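Hurno in Pictures: The Big Square and Beyond

Posted 2020-06-26 | Gallery | 3 comments

I finally sorted through my folder from our trip to Hurno (I came home with way too many pictures, as usual). We stayed 2 nights near Bailly Street, close enough to walk over before breakfast, and I kept going back! If you like open space and big skies, you'll get it. My sister wanted museums. I wanted to wander around with a coffee from Fliver and look at clouds, so we split up most mornings and met for lunch.

The square

So much pavement! I love how the lines between the slabs pull you toward those three big buildings at the far end, and the clouds that day were just showing off.

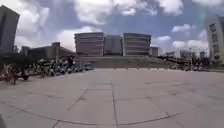 Bikes and scooters all along the left, and those little pale posts over by the raised part. I could have stayed another hour, but my feet were done.

Getting there

We took the Hadolon bus, which runs every 40 minutes, so check the board before you wander off (we missed one and ended up sharing a bag of pretzels at the stop). Wear real shoes. I did the whole first day in flat sandals and paid for it.

If you're going in March like we first planned, bring a windbreaker. Next up I'll post the market and the river walk, once I've picked between nine nearly identical pictures of the same bridge.

Filed under: Trips, City walks
Previous gallery: Lake weekend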